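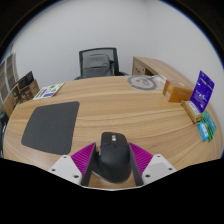 PRESS RELEASE
For immediate use

Ziltville library opens shared desks for people who work, study or job-hunt from home

Ziltville, September — Anyone in Ziltville who is tired of typing at the kitchen table now has somewhere better to go. The Samance Room, on the ground floor of the town library, opens this month with free desk space for residents, and we are delighted to be able to say so at last.

The room used to hold the bound newspapers, which have moved upstairs to the local history section. It has been repainted, rewired and given new lighting, and the old radiators have been replaced. The work was carried out by Pawlak, a joinery and fitting firm based on Badach Road, and took most of the summer.

Residents asked for this. When the library ran a survey in the spring, 701 people sent in replies, far more than we had hoped for, and a quiet place to work came up again and again. Students wanted somewhere to revise that stays open past teatime. People looking for jobs wanted to fill in long forms on something larger than a phone. Several parents simply wanted an hour with the door shut!

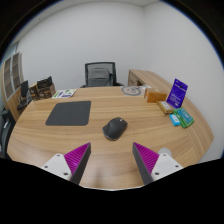

Small comforts came up in the survey nearly as often as the opening hours. Visitors told us they get sore wrists from working on a laptop trackpad all day, and we took that seriously when choosing what to put out. On the light wood-grain desk there is a wireless mouse with a thumb rest that sticks out at the side, and a plain dark grey mouse pad with rounded corners to go with it. They are ordinary things, but they make a long afternoon much easier, and there is plenty of bare desk left over for papers and a notebook.

Bring your own laptop, or borrow one from the front counter with a library card. Wi-fi is free and you do not need to sign in again every hour. Printing is charged at the usual library rates. Drinks with lids are welcome; hot food is not, and please take phone calls out to the lobby.

Desks can be booked up to a week ahead, in person or by phone, for a morning, an afternoon or an evening. A few are kept back each day for people who just turn up. If you are more than 20 minutes late we may give your place to someone who is waiting.

The first 100 people to book will also get a Samance Room notebook, printed in the town. We have 50 more set aside for pupils at Ziltville's secondary school, who can collect one on showing a school pass.

The room is open from 9am to 7pm. There is step-free access from the Badach Road entrance, and the lift and accessible toilet are just inside the door.

Comments on the room are very welcome — there is a book for them by the door, and we will be reading it closely over the first few weeks.

ENDS

Notes to editors

Ziltville Library lends books, audiobooks and laptops to residents of the town and nearby villages. Membership is free.

Press visits to the Samance Room can be arranged before 9am through the library's front counter.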